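쿠키를 사용해 더 나은 서비스를 제공합니다. 동의 | 설정

1월 | 프루르닉스(Prurnix) 모임 담당

야외 테라스 작업 모임 '울러우드(Ulerwood)' 참가자를 찾습니다!

노트북 하나 들고 나와 바깥 공기를 마시며 각자 일하는 모임이에요. 글을 쓰셔도 좋고 코드를 짜셔도 좋고, 밀린 메일만 정리하다 가셔도 대환영입니다. 오전 10시에 모여 2시간 동안 작업하고, 그다음엔 마시던 음료를 들고 수다를 떱니다(이 시간이 은근히 길어요!). 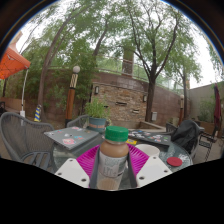
지난번에 오신 분은 유리 테이블에 둘러앉으니 집에서 미루던 원고가 술술 나가더라며, 다음에는 친구도 데려오겠다고 하셨어요. 다만 햇빛이 강하면 화면이 잘 안 보이니 밝기를 올릴 수 있게 충전은 꼭 가득 해 오라고도 하셨고요.

참가비는 3000원이고 간단한 간식이 나옵니다. 음료는 뚜껑 있는 병에 담아 오시면 제일 편해요. 노트북에 스티커 붙이는 걸 좋아하신다면 남는 것도 몇 장 챙겨 오세요. 서로 바꾸는 재미가 있거든요!

신청은 마도프(Madov) 게시판 1183번 글에 댓글로 남겨 주세요. 처음 오시는 분은 '첫 참가'라고 적어 주시면 자리를 미리 잡아 두겠습니다.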